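August 2025. Bulletin board, hallway side, fall set.

Backing paper up. Used the Weltura roll, 1740 mm drop, trimmed at the bottom. Stapled every hand width along the top, less on the sides. The old border left glue on the cork; scraped what would come off.
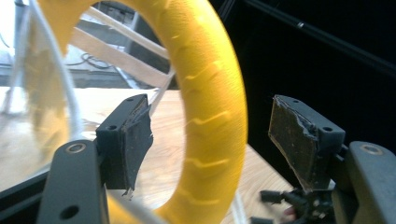
Leaf border cut from Prurel card. It curls at the corners, so flatten it overnight before stapling. Letters for the heading are at the 3 inch size. Orange on brown did not read from the stairs. Changed to cream. 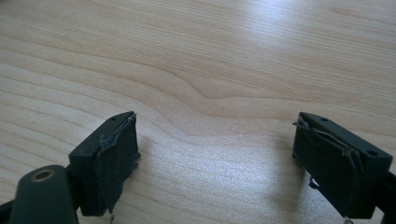
Vilho Eskola wants the lower left kept free for the reading list. Marked it off in pencil. Acorn name tags still to cut, some 1828 sq cm of tan card left for them. Turkey feather theme goes over the same backing in November, so no tape on the paper.

To do: more cream card, long staples.

Recent entries
Shevchuk stapler, jam again
Flivia felt letters, fading
Window border, paper snow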